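Subject: Re: [Classka] rinsing, soaking, and whose grandmother was right

Hi all,

I've been meaning to answer this one since the digest came through in November, and then I cooked four pots of rice in the meantime so now I have opinions. Quoting the part that got me going:

> I have stopped rinsing entirely. I buy the Jado medium grain, it's clean, it's dry, and as far as I can tell all I was doing was pouring starch and half my evening down the sink. My pilaf is no worse. My rice pudding is better. Can someone tell me why I should go back to it, other than "that's how it's done"? Also, does anyone still pick over their rice? My mother did it every single time and I have never once found a stone.

OK so. Rice pudding, yes, a hundred percent, don't rinse, you want every bit of that starch and I don't know why so many recipes tell you to wash it away and then have you add cornstarch later. But pilaf! I can't go along with you on pilaf. I tried it both ways in the same pan with the same lid and the unrinsed batch came out in clumps - tasty clumps, I ate them, but clumps. Maybe your medium grain is less dusty than mine. The sack I'm working through is from Zhuravel and it leaves a white film on everything, including my sleeves.

On picking over: I still do it, and I have found exactly one stone, and it was years ago, and I found it with a molar. So I pick over. It takes two minutes. Spread it out on something dark and the odd husk or gray grain jumps right out at you, which it never does in a white bowl or a steel one.

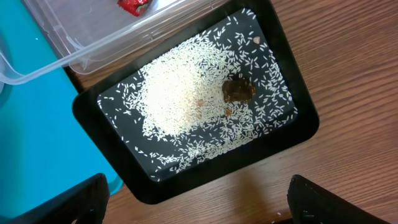
Anyway, soaking. I think soaking matters way more than rinsing and we hardly ever talk about it here. With basmati I give it half an hour in cold water with a good pinch of salt, then drain it really well, and I mean really well, ten minutes in the sieve with a bang on the side every so often. The grains come out longer and they don't snap when you fork them. With short grain I can't tell that it does much for the texture, but it does seem to cook more evenly in my terrible wide pot. (Yes, the same one I complained about in message 2255, for anyone who looks things up in the archive. I still haven't replaced it.)

If you soak, you have to cut the water back. I think a lot of people skip that and then blame the soaking for mushy rice. I weighed mine once, because somebody on here shamed me into buying a scale. I put 148 grams of dry rice in to soak and after draining it had taken on a good amount of water already, so of course if you then pour in the full measure it's going to be soup. I now use a bit less than the packet says and check near the end, and if it looks tight I splash some in from the kettle. Very scientific!

Someone asked a while back about washing rice in the pot versus in a bowl. Bowl, please. You can swirl it with your fingers and tip off the cloudy water and see how you're doing, and you don't scratch the pot. Three changes is plenty for me. I've read the people who say go until the water runs clear and I have stood at my sink on the seventh change with the water still looking like weak milk, and life is short. 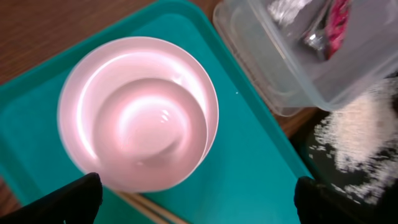

And don't throw that first water out on autopilot, either. I let mine cool my houseplants' tempers, or so I tell myself, and the second one goes into soup if I've got one going. It gives a thin broth just a little body. My neighbor uses hers for boiling bamboo shoots and swears by it, but I can't get decent shoots here so I can't report back.

Two questions for the group while I'm at it:

- Has anybody cooked the red rice they carry at the Tuvness market? It's 89 cents more than the brown and I'd like to know if it's worth it before I commit to a big bag. The label says forty minutes and I don't believe it.
- What do you all do about the crust on the bottom? I love it, I want it on purpose, and I get it maybe one time in three. Butter burns on me, oil gives me something pale and sad. Somebody on here used yogurt, I think, but I've lost the message and the archive search hates me.

I'm making a big pot of the mushroom one this evening and I'm going to try the towel under the lid again. Will write if it's any good, and if it's not I'll write anyway, you know me.

-- 
Classka list, kitchen and pantry talk
Please trim your quotes before replying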